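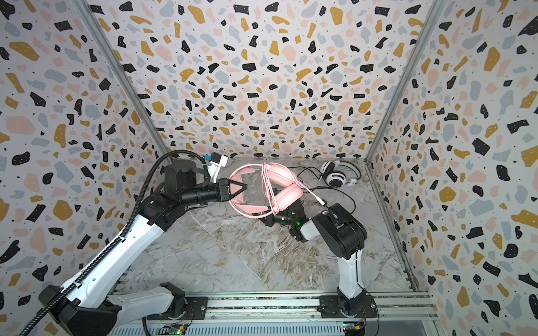
Cords are where the chore robots come unstuck

December 12, 2023

Quick one, I have a train to catch. Everyone keeps asking me when a machine will do the tidying. My answer is still: ask me about cables first.

Boxes, fine. Cups, mostly fine. Folded towels, getting there, slowly, if you have the patience. But a pair of headphones with the cord on? Any bored ten year old can wrap that while watching TV. For two robot arms it's a real job. One has to hold, the other has to wind, and the cord goes wherever it likes in the meantime. 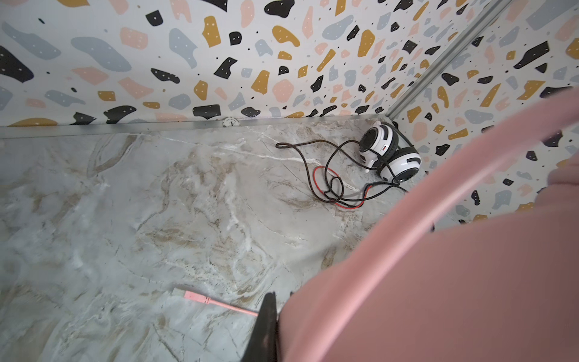
Bram Vanhove, who ran the returns bench at Drukura until April, used to put new hires on headsets for their first shift. 158 in a tray, untangle, wind, tie, next. He says the slow ones took a week to get quick. A week! I'd love to see the arm that gets quick in a week. The slow ones also knew, without being told, that you don't pull on a knot. You shake it a bit, find the loose end, poke it back through. Try writing that down as a rule. I did, got to 2 pages and gave up.

And a plug is small. It lies flat on the floor and your fingernail goes under it. Grippers don't have fingernails, most of them anyway. People at trade shows never bring this up, they bring up speed. 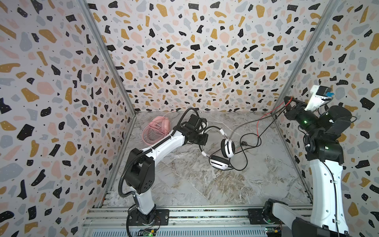
Then there's the money question. Boersma quoted a friend's shop a two-arm cell last spring and the pitch was 89 percent of bench tasks. Great. Which 89? Because the leftovers are the stuff people hate doing, and that's teh stuff they wanted gone. Same at home. I don't need help putting one mug on a shelf. I need help with the drawer.

I'm not sour on it. Two arms is the right idea, I've thought so for years, one hand was always silly for this kind of work. And practicing on ordinary junk with its ordinary cords beats another demo with colored blocks. More of that please.

But yet? For a house, for a repair bench, unsupervised? No. Not yet. I'd hire the ten year old's older sister and pay her properly. Ok, train. Comments are open til tonight, be nice to eachother.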